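Capítulo 4
La planificación editorial del pódcast

Contenidos del capítulo
4.1 Del tema al formato
4.2 La escaleta
4.3 El guion parcial y el guion completo
4.4 Calendario de publicación y distribución
4.5 Estudio de caso: Delelel

En el capítulo anterior se examinó la cadena técnica de grabación, desde el micrófono hasta el archivo maestro. Corresponde ahora estudiar las decisiones previas a la grabación, que determinan la duración, la estructura y la periodicidad de un programa de audio distribuido por suscripción. Se denomina planificación editorial al conjunto de documentos que fijan esas decisiones antes de producir el primer episodio.

La planificación editorial se compone de tres piezas: la ficha de programa, la escaleta y el calendario. La ficha de programa define el tema, el oyente previsto y el tono. La escaleta ordena los bloques de un episodio concreto. El calendario asigna a cada episodio una fecha de grabación, una de montaje y una de publicación.
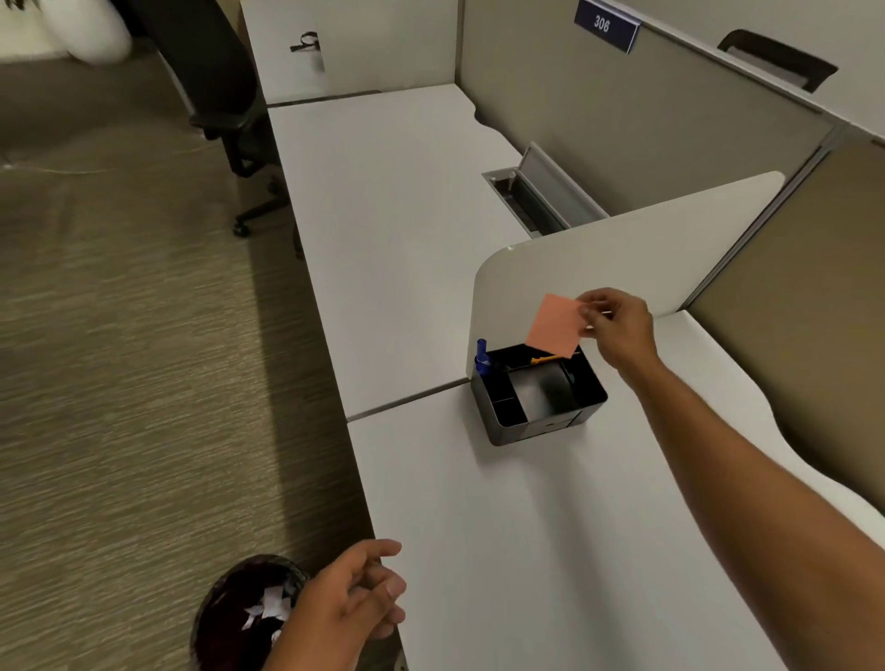
Figura 4.1. Nota adhesiva y organizador de escritorio.

4.1 Del tema al formato

Un tema no constituye por sí mismo un formato. «La creatividad en el trabajo» es un tema; una entrevista quincenal con una sola persona invitada, dividida en cuatro bloques fijos, es un formato. Montoya distingue entre formatos cerrados, en los que la estructura se repite sin variación, y formatos abiertos, en los que solo permanecen la cabecera y el cierre. Los primeros reducen el tiempo de preparación; los segundos exigen una escaleta nueva para cada entrega.

La elección depende de los recursos disponibles. Un equipo de una o dos personas que publica cada semana tiende a agotar su reserva de material en los primeros meses si trabaja con formato abierto. Por ello se recomienda — al menos en la primera temporada — adoptar un formato cerrado y disponer de 4 episodios terminados antes del lanzamiento.

Conviene redactar varias versiones de la ficha de programa y descartar las que no puedan resumirse en una frase. El descarte forma parte del método: las versiones rechazadas no se archivan junto a la vigente, para evitar confusiones durante la producción.

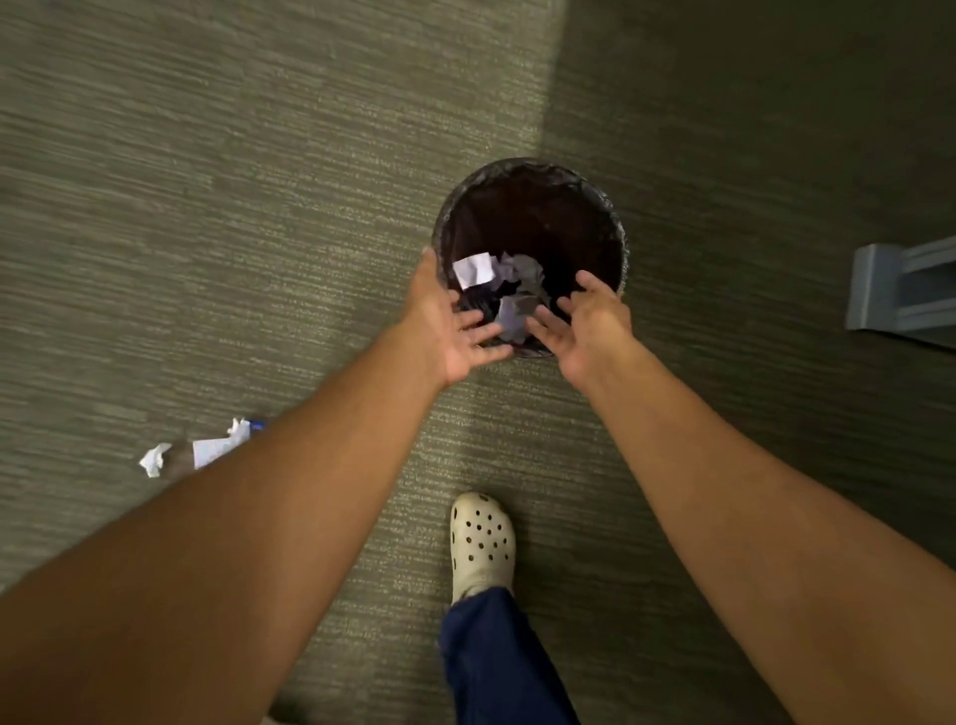 Figura 4.2. Papelera con papeles desechados.

4.2 La escaleta

La escaleta es una tabla de una sola página. Cada fila corresponde a un bloque e indica su duración, su contenido y los recursos sonoros que requiere. No contiene texto para leer. En la temporada inicial de Pralel, programa dirigido por Tahmineh Rashti y analizado en el apartado 4.4, las escaletas constaban de 13 filas, incluidas la cabecera, las cortinillas y los créditos.

Para los bloques leídos, el texto se calcula en palabras. Un bloque de 600 palabras leído a 150 palabras por minuto ocupa 4 minutos, sin contar pausas. Si la lectura de ensayo supera la duración prevista, se recorta el texto; no se acelera la locución. 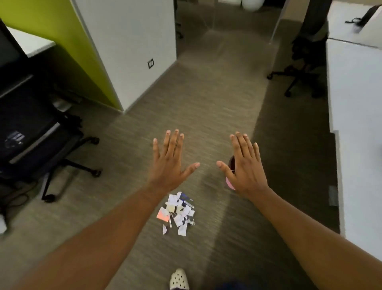 Figura 4.3. Manos abiertas y trozos de papel sobre la moqueta.

Términos clave: ficha de programa, formato cerrado, formato abierto, escaleta, cortinilla, calendario de publicación.

Lectura previa recomendada: A. Montoya, Formatos de audio por suscripción, Prerkitz, capítulo 2.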